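Tips from the two-arm build, collected as we go. Most of them apply to any small arm you put together on a table at home or in a shared shop, so I've left out the parts that only matter for our controller.

## Before you power anything

Bolt or clamp the base first, even for a five-minute test. An arm that tips will pull its own cables out on the way down, and the connectors cost more than the clamps.

Leave slack in every cable that crosses a joint. Move the arm by hand through its whole reach with the power off and watch the loop at the wrist. If it goes tight anywhere, add length. Don't tape a cable down inside the last joint; hold it behind the gripper and let it hang in a curve.

Thread lock goes on the finger screws and nowhere else until you're sure of the fit. Benito Palacios put it on everything and spent an evening with a heat gun.

Number both ends of each cable. Masking tape and a pen will do.

## Practice objects

Small wrapped candies are the best cheap test load we've found. They're light, they cost very little, and a gripper that can pick one out of a heap can manage most small parts. Buy a bag of one color so you can spot strays against a wood table. 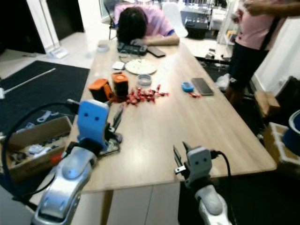
Change one thing at a time. If you move the pile, keep the speed the same. If you raise the speed, leave the pile alone. We lost two evenings in the fall by adjusting grip force and speed together, and ended up putting both back where they started.

Start with the fingers open wider than you think you need. Close in small steps and stop as soon as the wrapper starts to bend. Write that number on a card and keep it with the arm. Ours is 300 on the Codis board, but that won't mean much on a different motor.

Soft things are harder than hard things. The fingers sink in before the motor feels any load, so the arm thinks it missed. Lower the limit for cloth and plush, and close slower.

Things that worked for us:

- Hook-and-loop straps for cables. Zip ties are fine once the routing is final.
- A shallow open box for spare parts and the wrench, at the near end of the table where you can reach it without leaning past an arm.
- Baby powder on rubber finger pads that have gone sticky. Wipe it off before the next run.
- A strip of white tape on the table for each home position.

Things that didn't:

- Hot glue on finger pads. It peeled after 8 runs.
- Foam tape from the kitchen drawer. Too thick, and it leans.
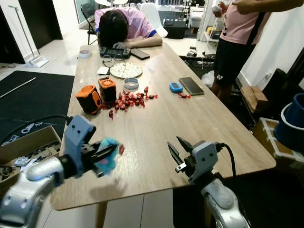
*Last changed: 25 April 2026*

## Running two arms at once

Set up each arm alone until you're bored with it. Then run both at half speed with their work areas kept apart, and only bring them together over the same pile when you trust the stop switch. Test the switch every session.

Give each arm its own power supply. We tried sharing a Hustell unit and the second arm sagged whenever the first one lifted.

Keep a log. Ours is a paper notebook with one line per try: which arm, what it reached for, picked up or dropped. Yolanda Requena copies it into a spreadsheet, now at 2,533 lines. Put the speed on every line, including when it hasn't changed. We skipped it for the first few pages and can't use them.

Remedios Cifuentes is redrawing the finger mount with a longer slot. The file will go in the shared folder in May. Until then, print the old one at 5 walls and sand the slot by hand.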